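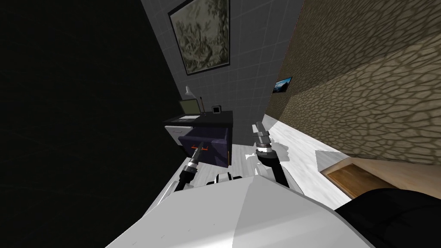 3.2 Reporting rules for simulated drawer tasks

The second group of rules concerns the tasks in which a two-armed robot must open or close a drawer in a furnished room. In our survey this group produced the largest disagreement between laboratories. The same policy was called successful by one team and failed by another, and the difference came from the definition of "open" and not from the policy.

We therefore ask that each report states the joint value of the drawer at the start and at the end of the episode. A drawer which is partly open at the first step must be declared as such, because an episode of this kind is easier than one from the closed position. The threshold for success is fixed before the first run and is kept the same for all rooms. In the Jolivum protocol, which we follow here, the drawer must also remain beyond the threshold for 80 simulation steps after the last contact with the gripper. Without this condition, a drawer that rebounds is counted as a success.

Contact is reported separately for each arm. It is common that only one gripper works on the handle while the other is held away from the furniture. The second arm should still be logged during the whole episode. Xuân Tiêu and Tuấn Quan checked 2752 episodes by replay and found 579 in which the idle arm touched a wall, a desk or the robot's own body, and the original log contained no entry for it.

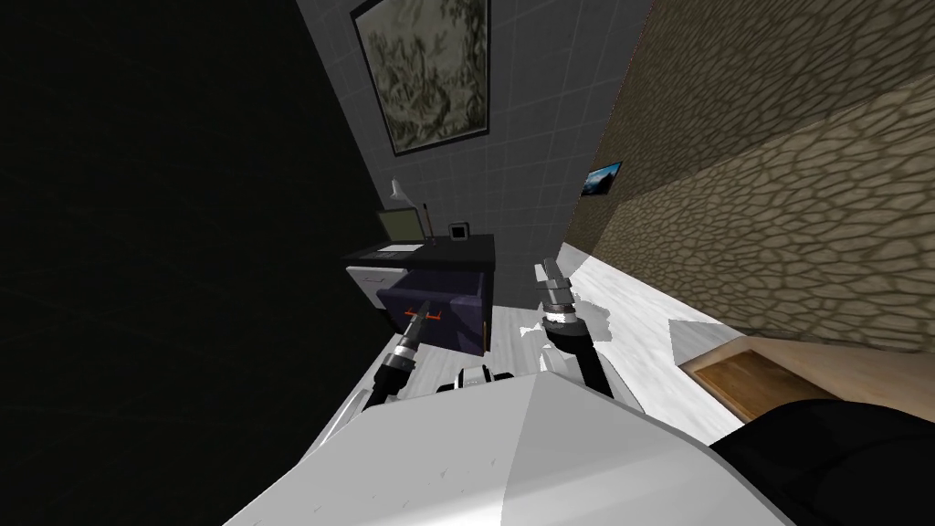 Figure 4. Drawer task in the simulated room, view over the torso of the robot. The left gripper is near the open drawer of the desk; the right gripper is held above the floor.

The camera pose belongs to the same declaration. When the view is strongly inclined, as in Figure 4, the horizon must not be corrected in post-processing unless the corrected images were also given to the policy. We recommend to publish the raw view together with the extrinsic parameters. If parts of the robot's body cover a part of the image, the mask should not be removed for the evaluation.

Objects on top of the furniture are treated as part of the initial state. Their poses are saved with the seed, and an object which falls during the episode is recorded as a side effect, even if the drawer task is completed. Iona Imrie proposed to reject such episodes entirely. We did not adopt this, and we report the 2 rates next to each other, with side effects and without.

Changes to the asset library after September require a new version number of the benchmark.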